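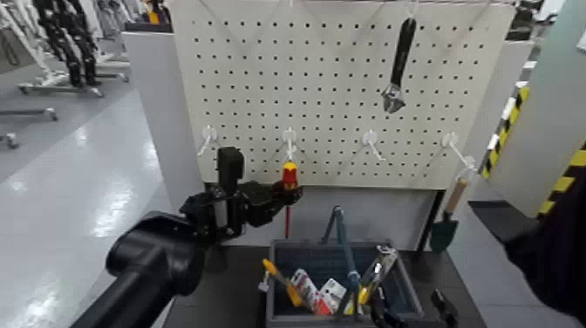 Shuzhen Yuan read the number out twice. Of 1447 trials at the pegboard, the new policy had put the tool on the hook in 1303.

"And the old one?" Jianhua asked.

"Worse. It let go too early."

He had spent October labelling release points by hand, 72 clips before lunch most days, and his favourite was still the screwdriver. He'd hoped for a rounder figure.

"Run it again with the colour jitter off," he said, and went to find his coat.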